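# A dropped box is a safety report

The Zotel line at Jurnow stopped for 75 minutes in January after a gripper let go of a film-wrapped carton. The box landed in the walkway, two steps from Felista Temba, who was restocking trays. The log called it a "handling error" and the line was restarted at the same speed.

I think that was wrong. Cellophane is slick, it creases at the corners, and flat pads can slide on it. A grip that holds bare cardboard may not hold the same carton once it's wrapped.
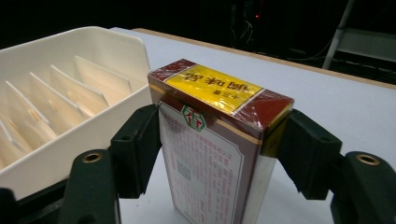
Sulemus, who run the line, point out that the arm had made 1,036 picks that shift and dropped one. That is a fine number for breakage. It says little about a person standing underneath.

Temba asked for slower lifts on wrapped goods and a closed walkway while the arm is moving. She got the slower lifts - six weeks later. The walkway is still open, and I would like Sulemus to close it before the next shift starts.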